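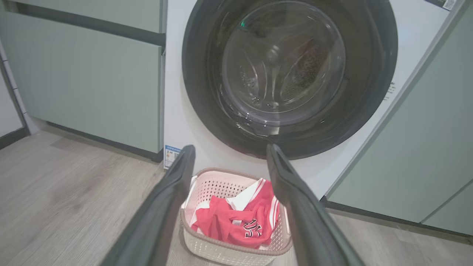

Osagie: does a festival audience change what a short film is?

Project report, second-year Film and Audiences
Olga Barrientos
12 June 2018

1. Why I chose this

The programme notes for the Brudedcombe short film weekend said that Osagie, an eleven-minute drawn animation about a ferry pilot, "leaves every audience in tears". I doubted it. I had watched it alone on a laptop and felt mostly that the second half was slow. My tutor, Reginald Abernathy, suggested I test the claim instead of grumbling about it.

2. What I did

I handed out 265 paper forms over 2 screenings, one at Brudedcombe and one at the Stinville college hall. The form asked for one word about the ending, a mark out of ten, and whether the person had cried. I got 200 back. I also sat in on both screenings and took notes, which I now think are less useful than I hoped, as it was dark and I mostly wrote down coughs.

3. Results

Of the forms returned, 50 ticked "yes" to crying. That is a quarter, and a long way from every audience in tears. The commonest word for the ending was "sad", followed by "confusing". Several people at Stinville wrote "short", which may be a joke.

Marks were higher at Brudedcombe. The festival would probably say this proves the value of a big screen. I am not convinced. The director spoke before that screening, and people are polite when the person who drew the thing is standing by the door.

4. Comparison with Mokumau

I had planned to repeat the survey with Mokumau, which uses the same flat grey backgrounds but has no dialogue. The distributor did not reply until after my deadline. I have left it out apart from my own viewing, and my own viewing is not evidence.

5. Problems

Ticking a box about crying is a poor measure. Some people will not admit to it and others may like to. I should have asked about particular moments, especially the radio call, where both halls went quiet. A second round in September, with no director present, would be fairer.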